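Unit 5. The returns desk at Trodis

Before the change, Gitau Barasa and his team sorted 422 returned items in one shift, all by hand. Small things such as earbuds and their charging cases took the most patience.
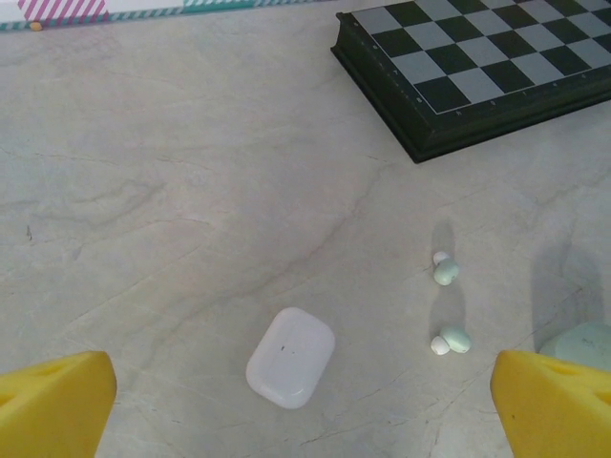

Now the arm does the picking, and the people decide what is worth repair. Gitau told us that his back is better – but he talks less with his colleagues.

For October, please read the Shirima report and prepare two questions. Who trains the workers? Who may stop the arm?

K. Yuen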